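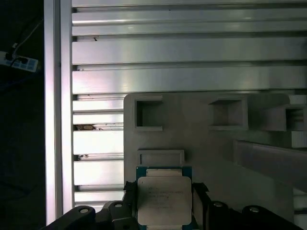
Gikness writes working rules for robot cells, and helps the people who run them to keep those rules alive. We deal mostly with small-part handling, the fiddly kind of work where a part costs more than the tool that holds it. Take a computer processor held between two black fingers, one on its left side and one on its right, above a light grey fixture plate with square pockets. We love a job like this! The grip is on the sides, so the printed text on the metal top stays uncovered, and our first handling rule is written for just that: hold a part by its edges wherever its shape allows.

Who we are

Laimutė Ots started Gikness after years of commissioning robot cells and finding that every site had its own habits, most of them sensible and hardly any of them written down. Ilze Venckus joined her from a test laboratory and brought a great love of checklists (she would say a healthy one). Today there are 16 of us – engineers, two trainers, a technical writer and a very patient scheduler – working from the old dye house at Kuusk, with a second bench at Drusitberg for longer trials.

What we do

Most customers come to us with a cell that already runs. We watch it for a shift or two, talk to the people who load it and clear its faults, and then write the rules together with them. The finished set is called a Vorninon book, after the first line we wrote one for. It is short on purpose, and it lives at the cell, on paper, where anyone can scribble on it. We really do want the scribbles!

A typical book covers:

Who may enter the cell, and how power is isolated first
Grip force limits for each part, and who may change them
Fixture checks at the start of every shift
Cleaning of the work surface and its grooves
Cable routes and mains sockets
What to do with a dropped part
Restarting after a stop

The cleaning page gets more arguments than any other. Slotted aluminium is wonderful stuff to build on, quick to bolt to and easy to change, but the grooves do collect bits, so our books ask for them to be vacuumed out and never blown clean with an air line. Dropped parts come a close second. Our rule is that a dropped part goes in the red tray and stays there until somebody has inspected it, even if it looks perfect.

How we work with standards

We read the published safety standards closely and we keep up with changes to them. A Vorninon book sits underneath those standards and your own risk assessment, and takes the place of neither. Where a rule of ours comes from a standard, the page says so. Where it comes from our own bench, the page says that too, and tells you how many cycles we ran. The edge-grip rule had 672 before we were happy to print it.

Training

Our courses run at Kuusk and on customers' sites. Groups are small, everyone gets time at the controls, and the second morning is spent rewriting a deliberately bad rule sheet, which is great fun and usually quite loud. New dates go up each November.

Come and see us

Visitors are very welcome. Bring a part you find awkward to hold, along with its drawing if you have one, and we'll put the kettle on and have a go at the first page together.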